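Stop tuning the planner, fix the timestamps

Apr 5, 2022

Quick one, between two test runs, so forgive the state of it.

We have spent most of this spring arguing about planners. Which one, how deep, how many waypoints, whether Drustska should replan every cycle or only when something looks off. Long threads. Strong feelings, some of them mine. And all that time the thing hurting us was a clock.

Picking cloth is where it shows. A box forgives you. If your camera and your finger position disagree by a little, the box is still a box and still more or less where you thought. Cloth isn't like that. Fold moves, corner drops, and your policy has learned to close on a bit of fabric that was there a moment ago. Then people look at the failure and say the policy is weak, needs more data, needs a bigger model. Maybe. Have you plotted the offsets?

I finally did. On 208 recordings from the Blomqvist set the gripper width and the image stream were drifting apart, slowly, so the first seconds look fine and the end is rubbish. Everybody checks the first seconds. I did too, for months, which is embarassing. The loader had been quietly snapping each width reading to the nearest frame and throwing away the gap. No warning. Not even a line in the log.

So my view, and I'll keep it blunt. Alignment tooling is not plumbing you hand to whoever joined last. It's the work. A dull viewer that puts two signals next to each other and lets you scrub would have saved us more time than any planner change since Dollolville started. Ours took two afternoons to write. Ugly thing, crashes if you resize it. Best software we have.

Same goes for rejecting data. Loader should refuse a bad recording, loudly, and make you type something to get round it — a silent repair is worse than a crash. I would rather train on less and know what I've got.

A pinch on pink mesh is a fair test for any of this: open weave, loose folds either side, and a jaw that has to be read at the right moment.
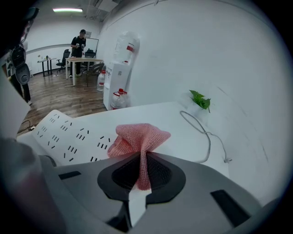
Eskil Ljungberg thinks I'm overselling it. His line is that a decent controller ought to soak up small timing errors anyway, and that if ours falls over on a bit of drift then it will fall over on a real table too, clean data or not. Put noise in on purpose, he says, and stop polishing.

Fair, partly. Random noise, yes, train through it. But drift has a direction, the model learns the direction, and then you've taught it to be late. Will rerun the Jedum set with the new loader and post the plots, assuming it dosen't crash first.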